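Home > Work with us > Current vacancies

Dog and House Sitter (part-time, Flemasstead)

Posted in: Pet care, Domestic, Part-time

We are Flarkia, a small agency that finds people to stay in other people's houses and be ignored by their animals. We have been doing this in Flemasstead and the villages nearby for long enough to have strong opinions about lint rollers. We now need another sitter for our regular households, starting in January, and we would like somebody who reads the whole advert before applying. There is a test of this further down.

What the job is

You will go to a client's home, usually while they are at work or away, and look after one or more dogs. Some visits last an hour. Some are overnight, in which case you get the spare room, or in certain households whatever portion of the spare room the dog has left you.

Most of our regulars are older dogs with fixed views. They don't want to be trained, stimulated or entered for anything. They want breakfast at the time they had it yesterday, a slow walk past the same gateposts, and then several hours on furniture that cost more than they did. Your part in this is mainly to be present, to notice things, and to clear up.

A normal day looks something like this:

7.30 am — Let dog out. Stand at the back door in your coat. Let dog in.
7.45 am — Breakfast, as per the sheet on the fridge. Please use the sheet. The dog will tell you there is a second breakfast. There isn't.
9.00 am — Walk. Towel afterwards, feet first.
10.00 am — Brushing, if it's on the sheet. More on this below.
Midday — Let out again, fresh water, message to the owner with a line or two about how things are going. Owners who say they don't need a message need a message.
Afternoon — Bedding, sweeping, a quiet sit down.
5.00 pm — Tea (theirs, then yours).

About the coats

A fair number of our dogs are curly. We didn't plan it. One curly household told another and now we're known for it. Curly coats are lovely to look at and will hold on to anything: burrs, porridge, small bits of hedge. They mat close to the skin, where you can't see it, and a dog that looked perfectly respectable at Christmas can be in a sorry state a few weeks later.

So you will need to be willing to part the coat down to the skin and work through it in small sections, gently, with the dog lying wherever it has chosen to lie. We'll show you how. You don't need grooming qualifications, and we'd rather you didn't bring clippers. If you find a mat you can't tease out in a few minutes, leave it, write it in the book and ring the office. The same goes for lumps, sore patches, ticks and anything that smells of fish.

About the beds

Please don't apply if you believe dogs should not be on beds. You may well be right. It's simply not a position we can support in these houses, where the matter was settled years ago in the dog's favour.

What we do ask is that the bedding is looked after. Throws and quilts get shaken outside, not over the banisters. Hair comes off with a damp rubber glove before anything goes in the machine (a dry wash with hair still on it makes felt, and then we have to buy the client a new quilt). Quilted things go on a gentle wash with room to move. Beds are made again after each airing, so that the dog may have the pleasure of unmaking them.

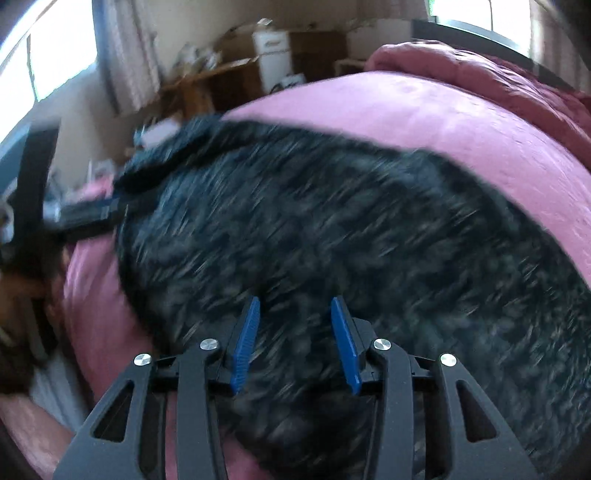
Black curls, pink quilted bedspread. A typical afternoon's working conditions.

You might suit us if you

— are calm around dogs and not offended when they leave the room
— can lift a bag of dog food and, on occasion, a damp dog
— can work a strange washing machine from the symbols alone
— write legibly in the daybook
— live in Flemasstead or can get here by 7.30 without drama
— are happy to have references and a background check taken up

A driving licence is useful. Experience counts, but if your experience is thirty years of your own dogs doing exactly as they liked, say so. It's the relevant kind.

You probably won't suit us if you have a severe allergy, own a great deal of black velvet, or describe yourself as the leader of any pack.

Hours and pay

Up to 30 hours a week, spread across mornings and afternoons, with one or two overnights a month. We pay £80 for an overnight stay, and day visits are paid by the hour at a rate we'll set out in writing before you agree to anything. Travel between houses is paid time. You get an apron, which you will want, and a set of brushes, which you must not lend to your sister.

All new sitters shadow one of ours for the first few visits, on full pay. You'll begin with Geddes, who is a spaniel cross of great patience and has broken in most of the team. After Geddes you move on to Hasivis, who is less patient but sleeps more. If both of them tolerate you, you're in.

How to apply

Send us a letter by email or post, no longer than one page. We don't need a CV, though you can attach one if it's already written. Tell us:

— which days and hours you can do
— what animals you've looked after, and for whom
— how you'd get porridge out of a curly coat (this is the test)

There's no single right answer to the last one, but there are several wrong ones, and we've been sent most of them. Scissors are the commonest.

We reply to everybody, usually in the evening once the last walk is done. If we like your letter we'll invite you to the office for a cup of tea and a short talk, followed by half an hour in a client's house with a dog. Wear trousers you don't care about.

Applications close at the end of the month, or when we've found the right person. Questions can go to the office between 10 am and 4 pm. If it rings for a while, keep holding, as whoever's in has probably got a dog across their feet.

Back to all vacancies | Our sitters | Terms for households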